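Netico-swap mailing list
Subject: Re: printed tops - fold, hang or leave out?
Date: 24th May

On the Netico list, Sarahí Pacheco wrote:

> Hello everyone, I'm new here and I've offered to take the
> tops table at the Womar swap. I have a mountain of T-shirts and
> light sweatshirts in my spare room already and I have three
> questions before I lose the use of the room completely.
>
> 1. Do you turn printed ones inside out to wash them even if they
> were handed over clean?
> 2. Fold with the print showing or the print tucked in?
> 3. What do we do with the ones where the print is starting to
> crack? I hate to throw them out but I don't want to be the
> person who put out a table of rags.
>
> Also is there a trick to getting the creases out of something
> that's been at the bottom of a bag since October?

Hi Sarahí, and welcome! You have taken on my old table, so I feel I owe you a proper answer and probably a cup of tea as well. I did tops for 9 swaps before my knees moved me over to books, and I still can't walk past a heap of T-shirts without wanting to square up the sleeves.

On washing. If they come to you clean and smell clean, leave them be. I used to wash every last thing, and all I got was a big water bill and a line of shirts that were still damp the morning of the swap. If something smells of basement or of somebody's perfume, then yes, inside out, cold water, and only half the soap you think you need. I use Clelo because the corner store on Ochoa Road carries it, but any plain one will do. No dryer for prints if you have the space to hang them. My sister-in-law swears hers go through on hot and come out fine, and I have seen hers, and they do not.

On folding, print showing, always. People go along that table fast, and the kids even faster, and a grey shirt folded with its back up is just a grey shirt. I've put a picture at the bottom of one I laid on the white table before doing anything to it, and it's a good case. All heaped up like that it's a light grey heather bundle, but it has those cheerful little orange and red shapes one above the other, then a small yellow square with a dark design in the middle, then a little round cartoon one under that. Somebody's child is going to spot those from across the hall, provided you give them half a chance! So lay it face down, bring the sides in to the back, sleeves flat along, bottom up, and turn it over. If the pictures run down the length like that, make the fold longer than you normally would so you don't hide the lowest one. It will stick out a bit from the pile beside the others. Let it.

Have a feel for anything hard before you fold, too. On that same one there are a couple of small round black dots off to one side, and dots like those can be snaps or buttons or only printed on, so run a thumb over them. Real snaps want doing up, or they catch on whatever is stacked on top and leave a mark.

On cracked prints, I go by arm's length. Hold it out straight, and if you can still tell what the picture is meant to be, it goes on the table. If you can't, it goes in the soft rags box, which the bike repair people are very glad to have. Please don't pick at the flaky bits. I did that with a dinosaur once, thinking I'd tidy up his tail, and by the time I was done he was a pair of feet.

As for creases, don't iron over a print, whatever the label says. Turn it inside out, put a tea towel over, and use a warm iron with hardly any pressure. For plain rumpling I mostly skip the iron altogether. Give it a light spray of water, a good snap by the shoulders, smooth it out with the flat of your hands on a table and leave it while you do the next one. By the time I've got through a bag, the first few are ready to fold. The ones from October may need a second go - fleecy cotton holds a grudge.

One last thing about your spare room. Start with sizes and forget about colours until you're at the hall. I sorted by colour my first year, it looked lovely, and by ten past nine it was a stew.

Do write back if anything puzzles you, or bring the odd ones along and we'll look at them together. I'll be at the book table with a thermos, and there are two folding boards in my hall closet that you're welcome to keep.

Warmly,
Your predecessor at tops

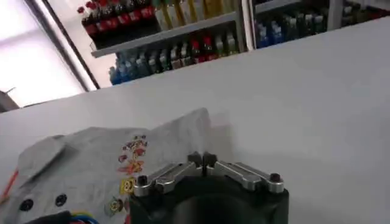

About the Netico-swap list
Replies go to everyone on the list. To stop getting messages, write to the list with "leave" in the subject.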